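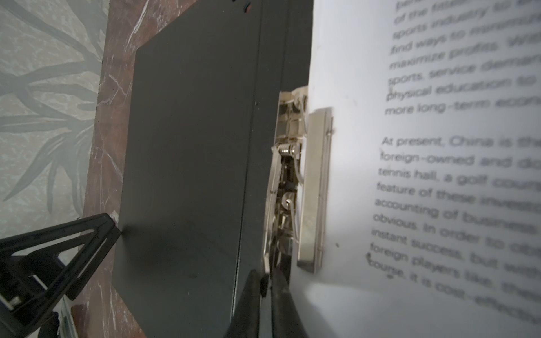 Ticket: Ring numbers rejected on upload from field tablet
Product: Primgate (desktop), Wundance (tablet app)
Opened by: Toon Vermeulen, Coppens ringing station
Status: solved, one question open

09:10
Good morning. We ring ducks, mainly teal and wigeon, and enter each bird on the tablet at the catching pond. Since the update in April, the upload to Primgate stops after 80 records. The session has 95. The message is "ring number already in use", but I compared these numbers with our ring list and they were never given out before.

09:55, Support
Thank you, Toon. Are the rejected records all from the same string of rings? Please also tell us if any number begins with a zero.

10:20
Yes, all are from the new string, and they all begin with a zero. I did not notice this before you asked. In the tablet the zero is there, but in the error file it has disappeared.

11:05, Support
Then Primgate is reading the field as a number and finds an older ring without the zero. Please open Import settings, choose the column "Ring" and set it to Text. Delete the unfinished session before you upload again, otherwise the first part will be doubled.

11:40
I have done this. The first try gave the same error. I closed the program, opened it again, and now all 95 records are inside. I checked 7 of them against the paper sheets and they are correct, also age and wing length.

One question remains. Our colleagues at Grametti recaptured 2 teal from the new string last week, and their copy shows the short number. Must they change the setting too, or can you correct it from your side?

12:15, Support
They must change it as well. We will write to them this afternoon and leave the ticket open until they answer.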